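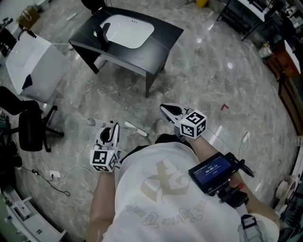
White T-shirt with the beige letter print.

Callero: Frequently Asked Questions

What is Callero?
Callero is a card game about running rival ferry companies in the harbour town of Pisville. You draft routes, load passengers and try to get your boats home before the fog closes the port. It is published by Kerkside and funded through preorders.

What comes in the base box?
The base box has 54 harbour cards, 20 cargo cards, 7 fog cards, a folded score sheet and the rulebook. Sleeves are not included. The cards are standard poker size.

How many can play?
Two to six. With two players, take out the cargo cards marked with an anchor. The rulebook has a set-up table for each player count.

How long does a game take?
Allow 20 minutes per player for your first game. It gets quicker once everybody knows the fog rules.

Is there a solo mode?
Not in the base box. A solo variant is included with the Pimentel expansion.

What is the Pimentel expansion?
Pimentel adds a second port, the solo variant and 20 new harbour cards. You need the base game to play it. It can be added to any preorder until the order page is locked.

Can I change my order after paying?
Yes, until the order page is locked in April. Sign in with the email address you used to pay and choose "Edit my order". If you have lost access to that address, write to us with your order number.

When will my copy ship?
Printing starts after orders are locked. We will email you when your parcel leaves the warehouse. Base game and Pimentel orders go out together in one parcel, so we can't send the base game early.

Do you ship outside Australia?
We ship to New Zealand and Canada as well. Postage is worked out at checkout. Any customs charges are paid by the buyer.

A card is missing or damaged. What do I do?
Send us a photo of the card, or its name if it's missing, along with your order number. We post replacement cards free of charge. Please allow 7 working days for a reply.

Can a fog card be cancelled once it has been played?
Only by a Lighthouse card, and only before the next player has drawn. A Lighthouse can't cancel a second fog card in the same round.

Can I try the game first?
There is an open table at the Kerkside shop every Saturday from 6 pm. No booking needed. The print-and-play file on the downloads page has enough cards for a two-player game.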